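**Ticket 1165: left gripper track drops during tray task**
Status: open
Reported by: Ottavio Greco
Project: Cultis, hand-held demos

Demos on the round table lose the left gripper pose partway through the episode. The right one tracks to the end. Of 132 episodes recorded, 5 were rejected by the Arkia import with "pose gap, left". Operator is seated, one gripper per hand, yellow stick to orange tray. The indicator lights stay green during the gaps, so the units do not report a fault.
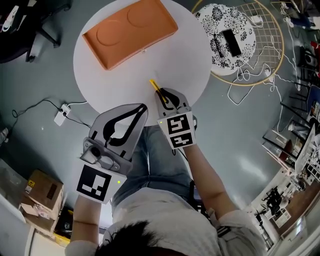 Lozano, 2020-12-21

Replayed all 5 rejects. In 4 of them the gap starts when the operator reaches for the stick with the right hand and lets the left wrist roll inward. The marker turns too far from the overhead view to be read. The fifth gap has no wrist roll and is still unexplained.

Tried:

- Restarted the tracker. No change.
- Swapped the left and right units. The gap stayed with the left hand.
- Asked the operator to keep the left marker panel facing up while idle. No gaps in the next short run.

The Grement calibration file was not touched. Next step is a longer run with the same instruction. Keep the rejects on disk until the fifth one is explained.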